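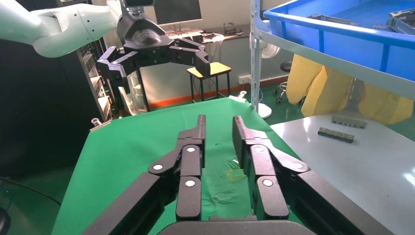 Jillora Compressor Log Set

Hourly operating records from reciprocating natural gas compressors at two stations, Cullinane and Fukham, with matching maintenance notes. Release 2, dated June 5, 2025. Maintained by Chiyo Yagi and Uthai Noiphan for Sarnine.

Summary

The set was put together for work on valve wear and unplanned shutdowns. Each record covers one hour of one compressor and gives pressures, temperatures, speed and run state. Maintenance notes are kept in a separate table and joined on unit and time. The set holds 213 maintenance notes and 316 shutdown events. Of 1837 unit-days in the period, 486 have at least one gap in the hourly data - see Known problems before using any rolling average.

Files

hourly.csv - one row per unit per hour
shutdowns.csv - one row per shutdown event
notes.csv - maintenance notes, free text
units.csv - fixed facts for each compressor (stages, cylinder layout, driver type)
checks.py - the script used to validate the other files

All files are UTF-8, comma separated, with a header row. Missing values are left blank. Zero is a real reading and must not be treated as missing.

Main fields in hourly.csv

unit_id: station letter followed by a two-digit unit number
ts_utc: start of the hour, in UTC
p_suction, p_discharge: gauge pressure, in kPa, mean over the hour
t_suction, t_discharge: gas temperature in degrees Celsius, mean over the hour
rpm: crankshaft speed, mean over the hour
run_state: running, idle, blowdown or unknown
load_step: unloader position as set by the panel, not as measured

Discharge temperature is taken downstream of the cylinder nozzle and before the cooler. On two-stage units there is one pair of pressure and temperature fields for each stage, with the suffix _s1 or _s2. On single-stage units the _s2 fields are blank.

How the data was collected

Readings came from the station control panels at a ten-second rate and were averaged to the hour on site. The raw readings were not kept. An hour is written out only if three quarters of its readings arrived. Shutdown events come from the panel alarm list, with the first alarm in a group taken as the cause. Notes were typed by station staff and have been edited only to remove personal names and phone numbers.

Changes in this release

Fukham pressures are now gauge. Release 1 gave them as absolute.
The blowdown state has been split out from idle.
Duplicate rows created by the April clock fault at Cullinane have been removed. Where the two copies differed, the later one was kept.
Benito Olmedo relabeled the shutdown causes using a single list for both stations.

Known problems

1. Gaps. Most are short and come from panel restarts. A few at Fukham run over several days and match planned outages, so they are not random.

2. Load step. The field records the commanded step. A stuck unloader will show a normal value here and an odd discharge temperature.

3. First-out cause. When several alarms fall in the same second, the panel sorts them by channel number. The cause given for those events is weak evidence. The column cause_tied is set to 1 for them.
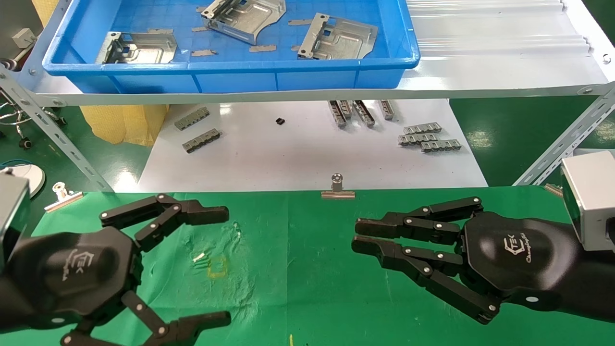 Dede Darko writes that cause_tied undercounts at Cullinane: the older panel there rounds to two seconds, and a high discharge temperature trip is often listed after the low suction pressure trip that it set off. The suggested fix is to widen the window to two seconds for that station. This is right, and the change will go into the next release. Until then, users can rebuild the column from first_ts and second_ts in shutdowns.csv.

4. Gas composition. There is no composition field. Specific heat ratio has to be assumed, which limits any calculation of expected discharge temperature.

Suggested split

Split by unit, never by row. Neighboring hours are close to identical, and a random row split will give scores that do not hold up on a new machine. The column fold in units.csv gives the split used in our own tests.

Not suitable for

Setting alarm or trip limits on any live unit
Comparing the two stations on fuel use or emissions
Estimating valve life for compressors with a different cylinder layout

Contact

Corrections go to Obaidul Saha through the project tracker. Please give the unit_id, the ts_utc range and the release number.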